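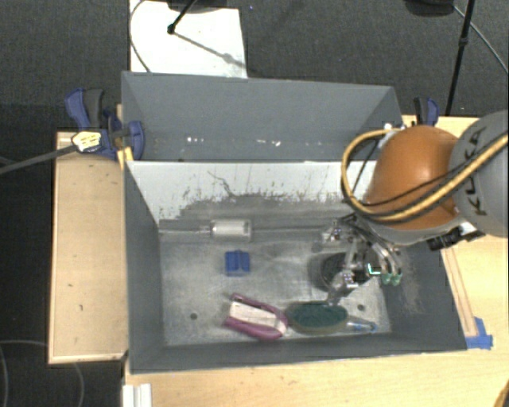
KUKA arm over the front bin.

Obligation, Part Two: Favors

A loan has terms. A favor has none, and that makes it the more expensive instrument. The lender states a sum and a date. The person doing a favor states nothing, so the debt can be called in at any time and in any amount.

Helge Blomqvist lent me 3,000 when I moved to Bullavport. I repaid 2,200 by August and the rest in 3 payments. The account is closed and we get along well. In the same year Judite Abreu drove me to Zilcombe and refused 100 for fuel. I have since fed her cats, read her thesis and attended two recitals. I can't say what the balance is, and neither can she.

The usual defense is that favors build trust. They do, in the sense that each side trusts the other to remember. People who claim to keep no record can generally recite it when pressed.

I don't propose charging friends for rides. I would only ask that an offer of payment be treated as a courtesy. Judite took it as an insult, and I paid for that as well, with the second recital.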